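Community Help — Automation and Robotics

Can machines take over repetitive handwork yet, or only parts of it?

Posted by Flurkley

Our organization runs a small repair shop for canvas goods, upholstery covers and work clothing. Hand stitching takes up a large share of the working day, and the management has asked me to report by July on whether any of it could be passed to a machine. We already use ordinary sewing machines for straight seams. The difficulty lies with closing tears by hand, tying off short stitches and working in places where the item cannot be laid flat.

I have read that robotic instruments are used for stitching in surgery, and a colleague has asked why the same equipment could not mend a truck cover. I would be grateful for answers from members with practical knowledge. Our last count showed 226 hand repairs waiting. The budget is modest, and there are 3 people at the bench.

Posted by Inna Demchenko

I teach in a program that covers robotic handling of soft materials, and the comparison with surgery is a fair place to begin. It should be made with care. The presence of a robotic instrument does not mean that the work is automatic. In common practice a trained surgeon directs every movement from a console, and the instrument carries out what the hands of the surgeon ask of it. Research into automatic suturing is active, but a shop should not plan its staffing on the strength of it.

The task itself deserves attention. A suture line requires the thread to be passed through a material that stretches, drawn to the right tension, knotted, and trimmed. Each of these steps changes the shape of the material before the next one begins. 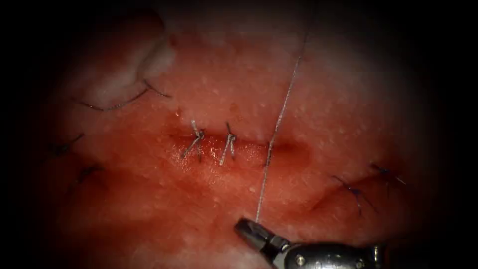

Points to consider before purchase

Two short knots already bridge the left half of the central incision, and the gripper at the bottom holds the end of a long gray thread that crosses the right portion. A person reads such a situation at a glance: which thread is in use, which ones are finished, and how hard to pull. For a machine, each of these is a separate problem, and older stitches nearby make the first of them harder.

Your shop faces the same problems on a larger scale, with one advantage — canvas may be clamped, and tissue in general may not. I would therefore divide the work as follows.

Straight or gently curved seams on flat goods: suitable for automation now, with programmable sewing equipment.

Cutting patches to a stored pattern: suitable now.

Closing irregular tears: not suitable at present without a person guiding the tool.

Tying and trimming single stitches inside a finished item: not suitable, and I would not expect a change soon enough to affect your report.

I would also advise timing the handling separately from the stitching. In our own trials with a clamped canvas panel, loading and aligning the piece took almost 15 minutes, and the seam took far less.

Posted by Oltus

Agree with the above. We looked at an arm for our shop and bought a better clamping table instead. It cost less and the staff use it every day. Ask any supplier to run 10 of your own torn pieces, not their samples, before signing anything.

Posted by Väisänen

I cannot speak to surgery. With regard to household chores, my floor machine performs adequately but does not manage rugs with a fringe. I would assume that loose thread is a difficulty for all such devices.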